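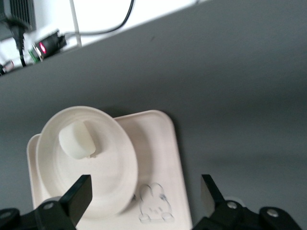 Zaugg Depot Charger for Electric Buses

Diesel buses have one great talent: they fill up in minutes and leave. Electric ones like to spend the night. The Zaugg is a plug-in charger for transit yards and school bus lots, built for vehicles that come home in the evening and are expected to be cheerful by dawn.

Each cabinet feeds 2 buses. Plug both in and the Zaugg splits its power between them, then gives the leftovers to whichever one is still hungry. Drivers don't have to set anything. They do have to plug the bus in, a feature we have not managed to automate.

Specifications

Maximum output: 117 kW, shared
Outlets: 2
Cable length: 19 feet
Connector: CCS1
Mounting: concrete pad, bolts included, concrete not
Cooling: forced air, with a washable filter

Scheduling

The Perura software comes with every cabinet and staggers charging across the yard, so the whole fleet doesn't start pulling power the moment the last route ends. Your utility will like this. Your utility may even say so, in the form of a smaller demand charge. Perura runs in a browser and will send an alert if a bus is parked but not plugged in — usually the one with the earliest route.

In service

The Metumville yard has run six Zaugg cabinets since July. Their main complaint so far is that the status light is too bright, and it can now be dimmed from the settings menu.

What you need before ordering

Three-phase 480-volt service, a flat spot for the pad, and a talk with your electrician that happens before delivery. We have seen it done the other way around. Overhead cable reels are sold separately, as is the Vavunus bollard kit, which costs a good deal less than a new cabinet.

Pricing is by quote. Send us your bus count and a sketch of the yard.

Page updated Sep 7, 2022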